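A bandeja

A Kerkoron pagava por demonstração aceita. Eram 30 por turno, e quem ficava abaixo disso três vezes seguidas voltava para a triagem de vídeo. Eu estava na mesa 6, a do papel de parede de maçãs, desde outubro.

A tarefa era simples de explicar. Segurar a bandeja com o braço direito, passar a louça com o esquerdo, guardar no cesto verde. Eu movia os dois braços menores, os de comando, e os grandes repetiam do outro lado da mesa. O atraso era pequeno, mas existia, e as minhas mãos tinham aprendido a esperar por ele. Em casa eu esperava também. Minha mãe me via parar diante da xícara antes de pegá-la e não dizia nada.

Naquela noite a bandeja escorregava. Apertei mais, ela inclinou, e trouxe o braço esquerdo para perto sem encostar.

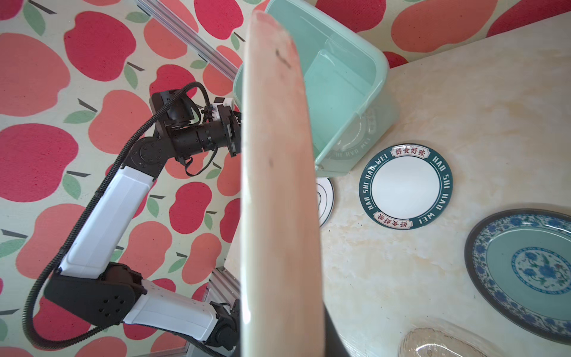 O manual da Vustasum mandava descartar qualquer tentativa com hesitação. O aprendiz copiava tudo, diziam, até o medo de quem ensinava. Meu dedo já estava no pedal vermelho.

Pensei no prato de borda azul, igual a um que meu avô quebrou e colou duas vezes. Ele lavava louça devagar, parando no meio, olhando para a janela. Foi com ele que aprendi.

Tirei o pé do pedal. Endireitei a bandeja, esperei o atraso passar e continuei até o último prato. Depois apertei o verde.

A tela levou um tempo para responder. Aceita, 16 de 30. Puxei a cadeira para mais perto e recoloquei a louça na posição inicial.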